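Home | Products | Kits | Support | Community | Sign in

Support > Handheld Gripper Kit > Ticket log
Posted 13 February 2020 by the evaluating customer
Status: open

Subject: Kedov handheld gripper kit, dropped recordings and doubtful "ready to train" claim

Entry 1, customer

We have the two-hand Kedov kit on trial and I'm the one who has to say whether we buy it. The product page says you can record 100 usable demonstrations in an afternoon with no tuning. I have now recorded 589 and I would call very few of them usable. Before anyone asks, yes, I did the calibration, both hands, twice.

Symptoms:
- Left hand reports jaw width as closed when it is plainly open. Right hand is fine.
- Export to the Wusance format finishes with "success" and then half the episodes have no gripper track in them.
- The quality score in the app gives 98 or better to everything, including one I recorded with the tool sitting still on a shelf.

App is the version that came with the kit. The update button says there is no update.

Entry 2, support

Thanks for writing in. Please check that both tools are fully charged and that recordings are made in good light on a flat, plain surface. Please also send the export log.

Entry 3, customer

Log attached. Both tools charged. On the plain surface: the sales page says "any home, any surface, any object," so I would like to know which sentence you stand behind. I did try it on a bare desk. The left jaw still reads closed.

The log has 2,329 lines and 1,000 of them are the same warning, "width marker low confidence." If the software knows it has low confidence, I don't see how the score comes out at 98.

Entry 4, support

We see the warnings in your log. They can be caused by a dirty fingertip marker. Please clean both markers with a dry cloth and repeat the calibration. The score in the app measures how smooth the motion is and does not include the width reading.

Entry 5, customer

Cleaned and repeated. The false closed readings on the left went from constant to now and then, so I'll give you that one. It should be in the manual, and it isn't.

A "quality score" that ignores whether the gripper is open or shut is a strange thing to sell. A tool lying on a shelf moves very smoothly indeed. Please either rename it or fix it.

I also went back to soft and cluttered setups, as advertised. Beaded bracelets and a bangle on a striped reindeer cloth, both grippers in use.
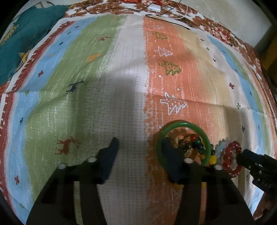
The app accepted every take in that set without a complaint, and the export again lost the gripper track on some of them. I compared the lost ones with the ones that came through. The lost ones all have the second tool started after the first. If I start both and wait for both lights before moving, the track is there. I can repeat this on demand, so I don't believe it has anything to do with light or surfaces.

Entry 6, support

Thank you, that is helpful. We have reproduced the missing track when the second tool joins late. A fix is planned for April. Until then please wait for both lights before you start. Episodes already recorded may be recovered with the Declercq repair script, which we can send you.

Entry 7, customer

Please send it. "May be recovered" is doing a lot of work there, so I'll report what I get.

Ran the script on a copy. It fills in the missing track by guessing from the other hand. That is no good to me. Two hands doing different jobs don't have the same jaw width, and I'd sooner throw the episodes away than train on made-up numbers. The script should say what it does before it does it.

Where things stand on my side:
Left jaw reading: better after cleaning, still wrong at times. Open.
Missing track: cause found, workaround holds so far. Open until the fix ships.
Score: no answer yet. Open.

We also have the Drallidard kit on loan and I'll be running the same tasks on it before I decide. I'm not expecting miracles from that one either. Please extend our trial to cover the April release, and confirm it in this ticket and not by phone.

Entry 8, support

Trial extension requested. We will confirm in this ticket. Your comment on the score has been passed to the app team.

3 comments | 14 shares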